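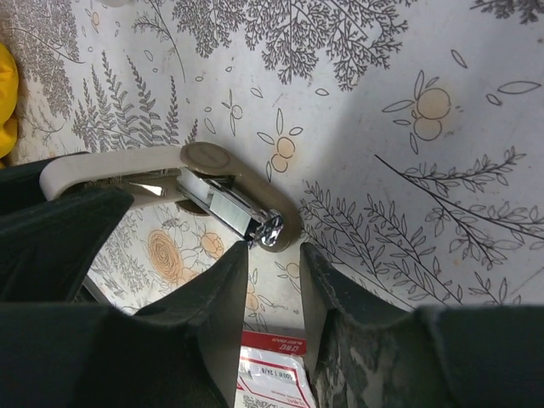 Open stapler on a patterned tablecloth, with staples in the channel.

Call for Participants: Everyday Desk Tasks Study
Last updated: January 25, 2026
Reading time: 3 minutes

The Lilleo Center for Household and Office Practice, Covville, invites adults to take part in a study of small desk tasks. The study concerns the ordinary handling of office supplies: opening and refilling a stapler, sorting small packages, and clearing a table once the work is done. Its results will be used to prepare plain-language guidance for schools, libraries and small offices.

What participation involves

Each participant attends 3 sessions at the Center's Sasaki Building. A session lasts about 30 minutes and is held at a covered table. Participants are given a set of supplies and a short written task sheet, and are asked to work at their own pace. Speed is not scored. A brief interview follows the final session.

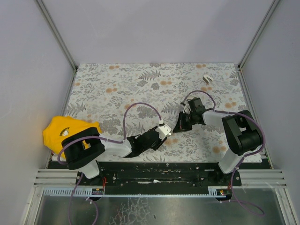 Table with floral covering and pale walls on three sides.

Who may apply

Applicants must be 18 or older and able to attend in person. Previous office experience is not required. The Center particularly welcomes people who are left-handed, people with reduced grip strength, and people who seldom use a stapler at home or at work. Seating can be adjusted on request – please state any such need in the application.

Persons employed by the Center, or who took part in the paper-folding study last October, are not eligible.

Compensation

Participants receive $89 on completion of all sessions. Those who withdraw early are paid for each session attended. Parking at the Sasaki Building is free of charge, and the Ruren bus stops at the main entrance.

Privacy

Notes and interview records are stored under a participant number. Names are kept separately and are deleted when the study closes. Participants may withdraw at any time without giving a reason.

How to apply

Applications should be addressed to Mitsuko Higuchi, Study Coordinator, and should include the applicant's name, age, preferred hand and available hours. There are 11 places remaining. Applicants will be notified in writing whether or not a place can be offered. Questions about eligibility may be directed to Tatsuya Kudo at the same office.

Contact | © 2026 Lilleo Center for Household and Office Practice | Back to top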